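When the hotel in Gratadgate began to use a robot arm for room work, Harriet Mahmoud was afraid for her hours. She has cleaned there for 18 years. "I asked my manager straight away, will I still have my 151 rooms each month? He said yes, and it is so until now."

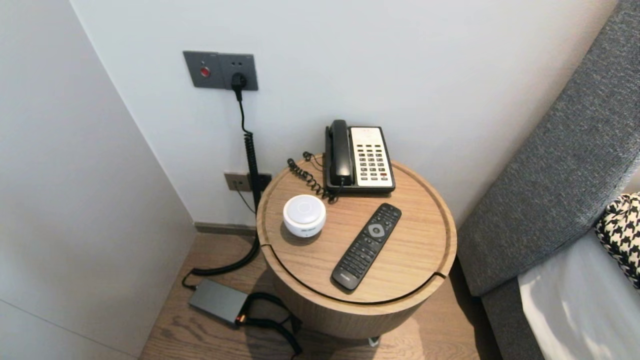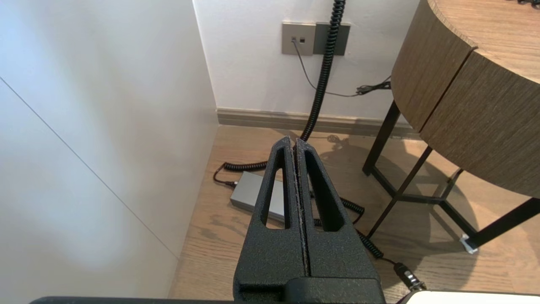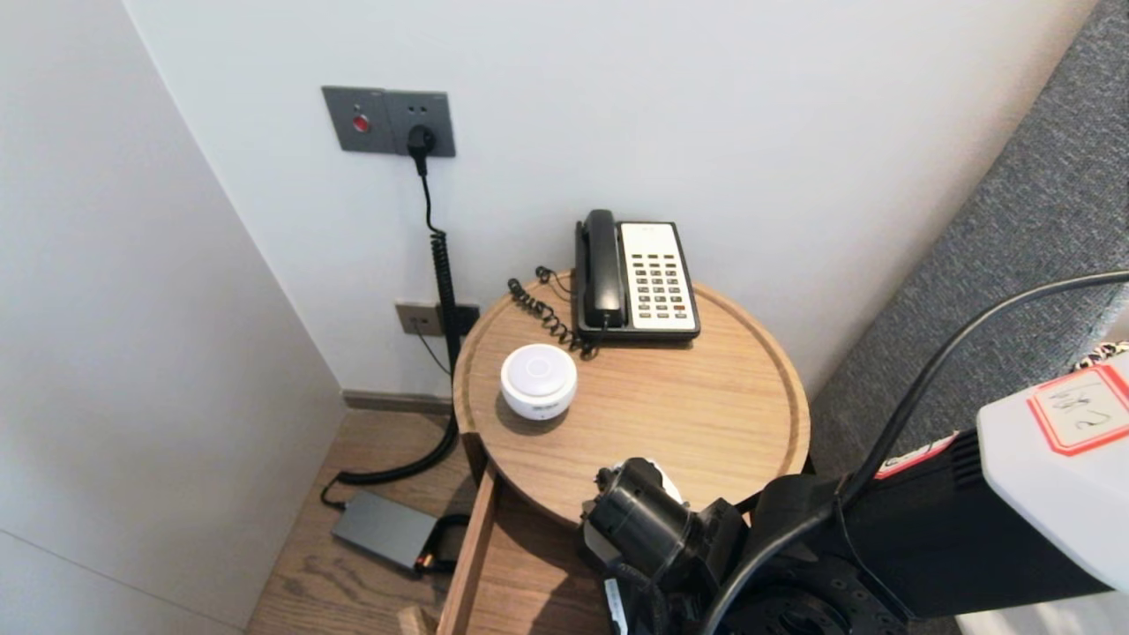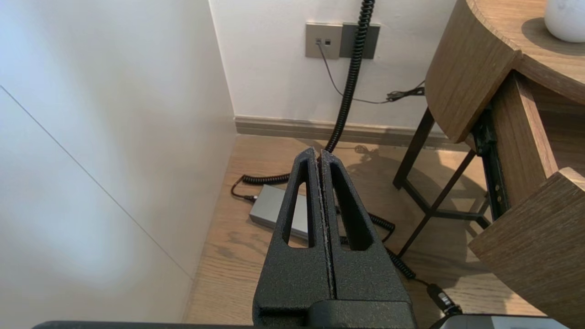
Mahmoud says that her day has changed more than her pay. Before, she did each room alone from door to window. Now she prepares the corner by the bed, starts the arm and makes the bathroom while it works. Drawers were the first task it was given, and she still looks into every one herself. "Guests forget things there. I want to see it with my own eyes." What worries her most is the floor. A coiled black cord and a power adapter lie right beside the bedside table, and she has asked for a clip on the wall to hold them higher.

Torben Stüber from Rellen, who trains the staff, agrees with her. "We planned for furniture and forgot the cables," he says. In September he gave each cleaner a paper form for such remarks, and Mahmoud has filled in most of them. She would like one thing more: to be paid for the training evenings. Stüber has passed this on and waits for the answer.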